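The Little Green Stusard From Iva Is Coming Home to Kirnlow

If you spent your winter evenings the way so many of us did, curled up on the couch with both seasons of Iva and a blanket you kept meaning to wash, then you'll need no introduction to the little green Stusard coupe. It carried our favorite runaway bookkeeper over mountain passes, through a car wash (twice!) and, in the second season finale, halfway into a duck pond. Well, the car that did most of that driving has a new home, and it's the very garage where it was put back together before the cameras ever saw it.

Kalniņš, the family-run restoration shop on the east side of Kirnlow, has bought the coupe back from the show's production company and plans to put it on display in its front room this fall. Neither side is saying what it cost, though Aušra Lūse, who runs the shop these days, laughed when we asked and told us it was "more than we sold it for, and less than my mother thinks."

For those who don't know their Stusards, and there's no shame in that, the coupe was never a common sight. Only 922 were built before the factory switched over to delivery vans, and a good many of those rusted away behind barns long before anyone thought of them as something worth keeping. The Iva car was found in one of those barns, with a family of mice living in the rear seat and no engine to speak of. Lūse's shop spent the better part of two years on it, hunting down door handles and window cranks from owners all over the country, before a scout for the show happened to stop in and ask whether they had "anything small and a bit sad-looking."

"I was a little hurt on the car's behalf," Lūse said. "But then they explained the story to me, and I thought, all right, yes, she's perfect for it."

Three other coupes were dressed up to match for the rougher work, and sharp-eyed fans have had a fine time online telling them apart by the dent in the left front fender, which only the main car has. (It wasn't planned, by the way. A light stand fell on it the first morning of shooting, the director liked how it looked, and from then on the dent had to be there in every shot.) One of the stand-ins was the car that went into the pond. It was stripped for parts afterward, and the other two were sold to private buyers who have asked to be left alone, so we'll do just that.

The main car has had an easier life, but it still came back needing attention. The clutch was worn almost to nothing, the heater had been taken out to make space for sound equipment, and the green paint, which is a shade darker than anything the factory offered, had faded on the roof. Ülle Hunt, who handled the driving for the long road scenes, says she grew so fond of the coupe that she cried a bit when she handed over the keys.

"It tops out at 90 on a good day with the wind behind you, and it makes a noise like a sewing machine the whole way," Hunt said. "I've driven much faster cars for much bigger shows, and I couldn't tell you the color of half of them. I'd know this one with my eyes closed."

Hunt has promised to come to Kirnlow for the opening, and she may even be talked into taking the coupe around the block, if the new clutch is in by then. Lūse would like to keep the car in running order and take it out a few times a year, with the annual spring drive in March at the top of her list. That route covers 51 miles of back roads and ends at the lake, where, she would like everyone to know, the parking is well away from the water.

The shop has also held on to a few bits and pieces from the show that will go in a glass case by the door, among them the paper map Iva keeps folding wrong and the original steering wheel, swapped out after the first season when its rim cracked. 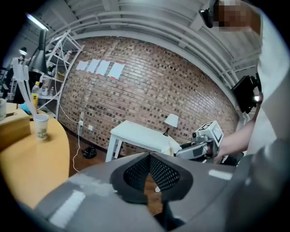 KIRNLOW, 2026-08-22

Word gets around fast, it seems! Since the news first went up on the shop's notice board, nearly 3000 people have put their names down to hear about opening day, and Lūse says she'll be letting visitors in by time slot. Entry will be free. The coupe is staying green, dent and all.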